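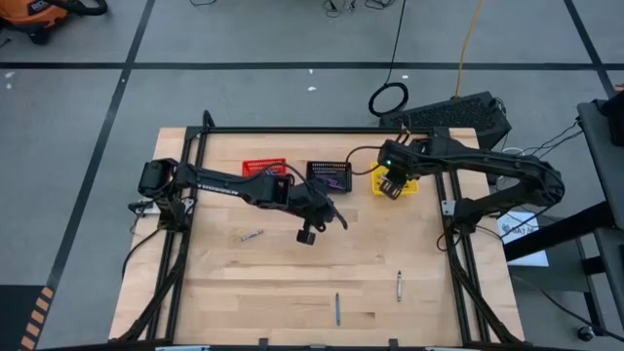 How long does it take to see the monastery ruins at Zundivness?
Plan for half a day. The walk through the lower courtyards takes one hour if you do not stop, but most people stop very often. If you also want to climb to the upper chapel, add another hour and bring good shoes. The stones of the stairs are old and not equal in height.

Where should I stay?
Most travelers sleep in Retilport, the small harbor town below the hill. It has several guesthouses, two bakeries and a bus stop. There is no hotel at the ruins. In the village of Shehu, on the other side of the hill, you can rent a room in a family house, and I did this on my second visit. It was quiet and I slept very well, but the only shop closes at 6 p.m. and there is no restaurant in the evening.

How do I get from Retilport to the ruins?
The bus number 96 leaves from the harbor in front of the ticket office for the ferry. It goes up the hill and stops at the lower gate. The last bus down leaves at 5:20 p.m. in the months when the ruins are open until five. In summer there is one later bus, at 7:40 p.m. Please check the paper on the door of the office, and not only the website, which was one season old when I looked at it.

You can also walk. The path begins behind the fish market and goes through olive fields. It is marked with yellow paint on the rocks. In the upper part there is no shade at all, so I would walk up early and take the bus down.

Are there many steps?
There are 147 steps from the lower courtyard to the upper chapel. They have a rail on one side only. The lower courtyards are mostly flat, and a person with a stroller can visit them, but the gravel near the cistern is deep and the wheels sink.

Is it better to go in the morning or in the afternoon?
For photographs I prefer the late afternoon. The west wall of the chapel is made of a reddish stone, and with low sun the carved birds above the door become very clear. In the morning this same wall is in shadow and the carvings look flat. The cistern is the opposite case. The light enters through the hole in the roof before noon, and after this it is simply dark.

If you have only one visit, go in at eleven, see the cistern first, eat something, and climb to the chapel at the end.

Which building is the oldest?
The guidebooks do not agree. The sign at the gate says that the cistern is the oldest part. The small church without a roof, which people call Ornari, has a floor that looks older to me, but I am not an archaeologist and you should not trust me in this question. Ornari is outside of the main wall and many visitors miss it. From the lower gate, turn left and follow the wall until you see a fig tree. The church is behind it.

Do I need a guide?
You can visit without a guide. The signs are short, though, and some of them have lost their letters. I went the first time alone and the second time with a guide, and the second visit was much richer. The guide showed us the place where the monks made marks on the wall for each delivery of grain. I had walked past it before and thought it was damage.

Guides wait at the lower gate from 9 a.m. A tour in English takes ninety minutes. Agree on the price before you start, and ask if the upper chapel is included.

Can I buy food there?
There is a kiosk at the lower gate with water, coffee and cheese pies. The pies are usually finished by one o'clock. Inside of the walls there is nothing, and there is no drinking water at the top.

What is the best time of year?
I have been there in March and in September. In March the hill is green and full of small purple flowers, and I had the chapel for myself for a long time. But it rained on two of my four days, and the stairs were closed on one of them. September was dry and warm, and more busy, especially when a cruise ship was in Retilport. The ship groups arrive at ten and are gone before lunch.
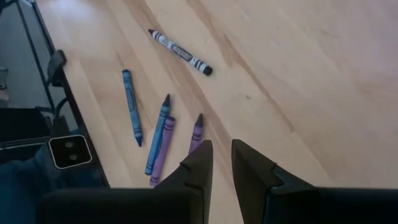 Fedir Ivanyshyn wrote to me that October is better than both. He found the sea still warm enough for swimming, the ferry was half empty, and the guide had time to open the side room of the chapel, which was locked in both of my visits. He also warns that the kiosk was already closed for the season, so he walked down to Retilport very hungry.

Can I enter the side room of the chapel?
It depends on who is working that day. The guides have the key, the people at the ticket window do not. Inside there is a piece of painted wall with a ship and part of a saint. Flash is not allowed.

Can I combine the ruins with another place in one day?
I would combine them with Shehu. The path from Ornari goes down to the village in forty minutes, and from there a bus returns to Retilport at 4:15 p.m. The village has a washing fountain with an arch that was taken from the monastery, you can see the same carved birds on it. Combining with the island is too much for one day, because the ferry back leaves early.

Is the ticket valid for more than one day?
The ticket is valid for one day, but you can leave and enter again on the same day if you keep the paper. Children under seven do not pay. Keep some coins with you, the card machine at the lower gate was not working on either of my visits.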